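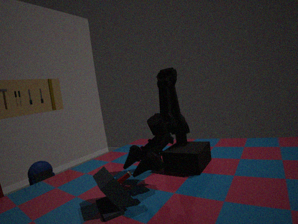 According to a reply on the Jetero discussion page, a gripper comparison made only in simulation says more about the contact solver than about the fingers, and should be read with that limit in mind. The maintainers of the suite accepted the point and added a note on contact settings to its documentation.

Jetero is a simulated benchmark for comparing two-fingered grippers, arm controllers and camera placements on small-object handling tasks. It was developed at the Noltondale robotics laboratory and first circulated in December. The current task set was frozen on Tuesday, June 29, 2021.

Simulated workspace
Trials take place in a virtual room with a floor of alternating red and blue squares and plain grey walls. The arm and gripper are rendered in black. The checkered floor gives the camera models a regular pattern of known size, which is used when checking lens calibration and estimating the position of the arm.

Rendering is done at a low sample count to keep run times short. The resulting grain is left in the images supplied to vision-based controllers. A denoised version can be requested, but scores from the two are listed separately.

Grippers and controllers
Two finger models are distributed with the suite. The Arura has tapered fingers that narrow to a point and is intended for slim parts standing close to other objects. The Skinner has flat parallel pads with a larger contact area. Each can be driven by a position controller or by a force-limited controller, and both use the same wrist mount, so the arm model does not need to be changed between runs.

A standard comparison consists of 100 trials for each pairing of gripper and controller. Starting poses are drawn from a fixed list of 900, so that every pairing meets the same conditions. A trial is scored on whether the part is lifted clear, on fingertip error at closing and on unintended contact with neighbouring objects.

Camera placement
Views may be taken from several fixed positions in the room. Wide views show the arm's base and are used mainly to judge reach and elbow clearance. Closer views favour the fingertips, although the body of the gripper and its shadow can darken the floor near the target, a recognized source of error for colour-based detectors. 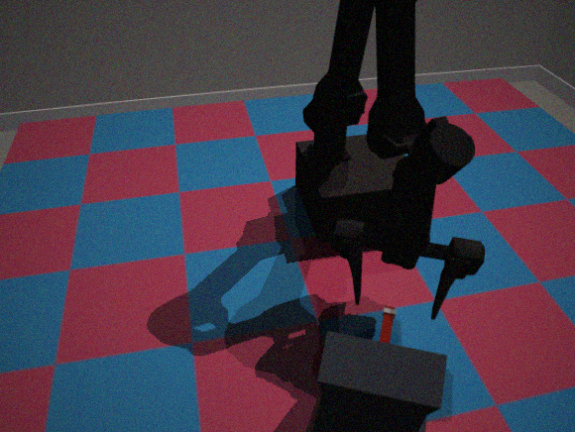
Results
The first published table covered 1,154 trials, including repeats. Tapered fingers did better on upright parts with little clearance, while parallel pads held more securely once a part had been lifted. Force-limited control reduced unintended contact for both grippers but lengthened almost every run. Of the camera positions tested, 11 gave usable fingertip estimates without further tuning.

No matching trials on physical hardware have been released.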